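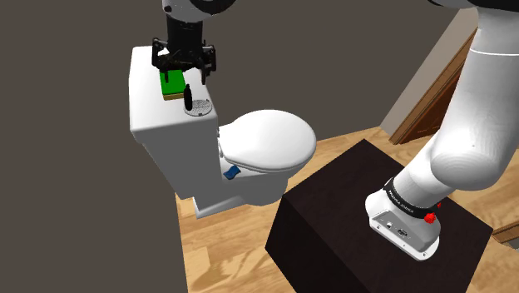 A sponge, a toilet tank and a gripper in a computer-rendered bathroom.

I keep my seed catalogs in the downstairs bathroom, which my family thinks is gross, and that's where I was last March when I read that the hedgerow on Bedby Lane was going to be sprayed. It was a small notice on the back page of the township newsletter, wedged between the leaf pickup schedule and an ad for gutters. "Vegetation management," it said. Nineteen days' notice.

I should explain about the hedgerow. It runs along the south side of the lane for 500 yards, from the old grain elevator down to the creek, and it's a mess. Wild plum, elderberry, blackberry, a lot of goldenrod, a few sad ash trees, and in the middle of it all a rusted hay rake that the grapevines have pretty much eaten. I walk the dog there most mornings. For years I thought of it as the scruffy bit between two cornfields, and if you'd asked me what lived in it I'd have said rabbits.

Then I got into moths. It started with a porch light and a library book and went downhill fast. Within a year I had a white sheet, a clamp lamp and a folding chair, and I was sitting out on the lane at eleven at night waving at passing pickup trucks so they wouldn't call the sheriff. My best night I wrote down 48 different species before the lamp battery quit. Forty-eight! I'd lived four miles away most of my adult life and could have named you two of them.

So the notice bothered me. I called the township office, where a very patient woman told me the spraying was contracted out to a firm called Bosman, and that Bosman did all the lanes on a rotation, and that the hedgerow was "encroaching." I asked what it was encroaching on. She said the road. I'd been down there that morning and you could have driven a combine past it without touching a leaf, but I didn't say so, since I wanted her to keep talking to me. She gave me the name of the product, which was Tokska, and offered to mail me the label.

She mailed me the label! It came folded up like a road map and I read the whole thing at the kitchen table with a ruler under each line. I'm not a chemist. I teach middle school band. Most of it was about gloves and eye protection and what to do with the empty jug. But there was a section on drift, with wind speeds and droplet sizes, and another about keeping clear of water, and I had to go back and read that one again. The low end of the hedgerow is practically standing in the creek. In a wet spring the last few elderberries have their feet in it.

I'd like to tell you I marched straight into the township building with my label. What I did was fret for a week and bake. Eventually I wrote a letter, one page, and I cut all the adjectives out of it. I gave the distance from the last shrub to the water, which I'd measured with my neighbor's surveyor's tape. I attached my moth list. I asked if the crew could mow the road edge instead and leave the rest alone until fall.

The reply took so long that I'd started driving home by the lane to check for brown leaves. When it came it was a phone call from the Bosman people, not the township, and the man on the other end was nicer than I was ready for. He'd grown up hunting rabbits in hedgerows like that one. He said they sprayed because it was what the contract said, and mowing needed a different machine, and the different machine was booked. Then he asked me what a sphinx moth looked like, and we were on the phone for another half hour.

We met out there on a cold gray morning. He walked the full length with a can of orange paint, and we argued our way down it in a friendly fashion. He wanted the ash trees gone, and he had a point, they were dead and leaning. I gave up a patch of multiflora rose without a fight (nobody in my county will ever defend multiflora rose). He agreed to stop 30 yards short of the creek with everything, even the mower. The plums stayed. The hay rake stayed too, mostly because neither of us could think how you'd get it out.

There was one stretch we never did settle. A farmer named his price for leaving it, as it were — he wanted the blackberries off his fence line, and he wanted them off by planting. It's his fence. They sprayed it on a still morning and I stayed home. By the end of the month it was the color of cardboard, and it's the part everyone sees first when they turn off the county road. A couple of people have asked me what happened to "my" hedgerow, in a tone. I've quit trying to explain the other part of it in the time it takes to pump gas.

What surprised me was how much there was to learn about a strip of weeds. There's a conservation group two counties over, Cisik, that runs a hedge day every winter, and I went to my first one with a thermos and the wrong boots. I learned that you can lay an old hedge, which means cutting the stems most of the way through and bending them over so they sprout again. It looks like vandalism while you're doing it. I learned that a bare gap only a few yards wide can be enough to make some small animals turn around. I learned that elderberry will root from a stick if you shove the right end in the ground, and I've since shoved a great many sticks in the ground with the wrong end down.

I also learned how little gets written down. The township had no map of its hedgerows. It had a map of its culverts, a beautiful one, and a spreadsheet of stop signs. So over the summer I drove every road with a clipboard on the passenger seat and the dog in the back, marking what was there, and I gave the office a copy. The patient woman hung it up beside the culverts. It's the thing I'm proudest of in all of this, and it's mostly colored pencil.

The mowing happened in October. It was rougher than I'd hoped, with splintered ends sticking out all along the road side, and I stood there with the dog feeling like I'd talked somebody into a bad haircut. But the back of it was all still standing, and full of sparrows, and the asters at the creek end were going like crazy with late bees on them. I picked up a beer can and two lengths of baling twine and went home.

I had the sheet out again this June. It was too breezy, and a skunk came through and I had to sit very still for longer than I cared to. My count was lower than the big night, though I don't put much stock in one evening. The sphinx moths came in right after midnight, big as hummingbirds, banging into the lamp. I took a blurry picture on my phone and sent it to the man from Bosman. He wrote back at five in the morning to ask if they bite.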